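Home | About | Projects | Gallery | Contact

This site uses cookies to remember your settings. Accept | Read more

Drusombridge Robotics Club – Gallery: the Sisay project

Filed under: Club projects, Gallery, Robotics

Sisay is the club's main project this year. The aim is an arm that can clear a table, and before any arm does the job we record people doing it with a hand-held gripper. Each short recording is called a pass. Members work in pairs, one holding the gripper and one resetting the table and keeping the log.

The target for the spring term was 400 passes over all tasks. The cup and basket task had 74 of them by Wednesday, April 30, 2025, and 33 more are planned before the exam break. After that the pairs swap tasks, so that everyone has a turn at the folding exercises as well.

The fingers were redrawn twice. The first set, known in the club as Flodberg, flexed too much when closed on anything heavy. The second set, Nalis, is stiffer and is the one we use now. Drawings for both are in the members' folder, along with the parts list. Please log any loose screws before putting a gripper back in the cupboard.

Cups are harder than boxes. A tapered side gives the pads less to hold on to, and a basket wall leaves little room to come in from the side. The pairs on this task have been told to go slowly and open the fingers wide before moving in – a rushed pass usually has to be done again.

Sessions start again in August. New members are welcome and need no experience.

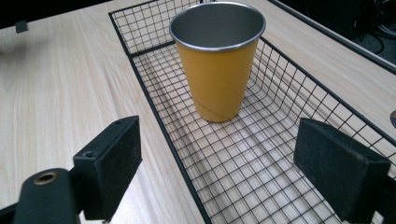

Cup and basket task – fingers open, yellow tumbler at the far end of the wire basket.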